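About Kastero

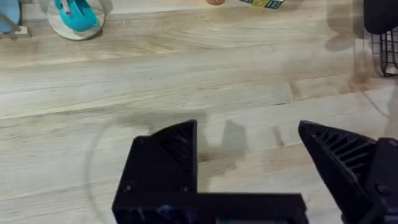

Ribbed fingers open over the test table, viewed from the wrist.

Kastero is a small test workshop for robot grippers, arms, wrist cameras and controllers. We compare equipment for people who have to choose between it: integrators, packing sheds, university labs, hospital suppliers and the odd manufacturer who wants to know how a new finger design stacks up against the old one before paying for tooling.

We don't sell hardware. We don't take commissions on hardware. Clients pay for bench time and a written report, and the report goes to them whether the result suits them or not.

How we started

The workshop began as the testing corner of Imano, a machine-building firm that fitted robots to packing lines. Every new job there opened with the same argument over which gripper to quote, and it was usually settled by whichever catalogue was closest to hand. A bench was set up to settle it properly. Other firms started asking to borrow the bench, then to have the tests run for them, and in the end it made sense to run it as a separate business. Imano is still a client and pays the same rates as everyone else.

We work out of one unit with a roller door, a kitchen and a mezzanine where the spare arms are kept. Parking is out the back. Please don't block the neighbour's driveway.

What we test

Parallel grippers are most of the work. We look at stroke, closing force, repeatability and what happens at the fingertips, where most of the trouble starts. Two grippers with the same rated force can behave very differently on a smooth curved surface depending on the pad, the rib spacing and how stiff the finger is behind it. We test fingers as supplied first, then with whatever pads or replacement tips the client has in mind.

Our tests use ordinary objects on an ordinary table. Glassware, toys, wire goods and small awkward shapes tell us more than a set of machined cubes does. We do own the machined cubes and use them for calibration.

Arms are tested for reach, settling time and how they hold a pose near the edge of their working area. Wrist cameras are tested on glass, glare and shadow, including the shadow of the gripper itself, which causes more missed picks than clients expect. Controllers are tested for latency and for how they recover after a protective stop.

The object library currently holds 338 items. Each one is weighed, measured and given a number. Broken items are replaced with the same model where we can get it and retired where we can't. Clients are welcome to send their own products, and we prefer it if they do.

How a comparison runs

A standard comparison puts two or three grippers on the same arm with the same mount, the same camera and the same approach program. We run the full pick list with each, in a shuffled order, and log every attempt. A pick counts when the object is lifted, held for ten seconds and set down inside the marked area. Anything else is a miss, and the miss is given a cause code.

There are 46 cause codes. The list used to be shorter, but "dropped" covered too many different faults to be any use. Slipping out of the tips, rolling off one finger and being knocked over on approach are now recorded separately.

The raw log and the wrist camera video are supplied with the report. If you disagree with how we scored an attempt, tell us which one and we will look at it again. Scores have been changed this way, and the revised report says so.

Mathebula and Skirka

Two pieces of our own software come up often, so they are explained here.

Mathebula is the scheduler. It shuffles the object order, tells the operator what to place and where, and writes the log. It runs on a plain desktop computer beside the cell.

Skirka is our mounting plate. It fits the common wrist flanges and lets us swap a gripper without moving the camera. Strictly speaking it is hardware, but it has its own software for storing the tool offsets. We will make up a plate for other workshops on request, at cost.

Rates and bookings

A bench day is $1,490 plus GST, with an operator. If you bring your own operator and they have done our safety induction, it is $1,099 plus GST. A standard comparison takes two days. Reports are included and normally follow within a fortnight.

The workshop is open Monday to Friday, 8 am to 4.30 pm. We close for the second half of December and reopen in the middle of January. November fills up early with clients trying to get results in before the break.

Freight your gear to us in its original case if you still have it, with the power supply, the cables and the current firmware version written on the docket. Missing cables are the most common cause of a late start. Return freight is at the client's expense.

For bookings, use the form on the Contact page. Tell us the gripper model, the arm you plan to fit it to and what it has to pick up.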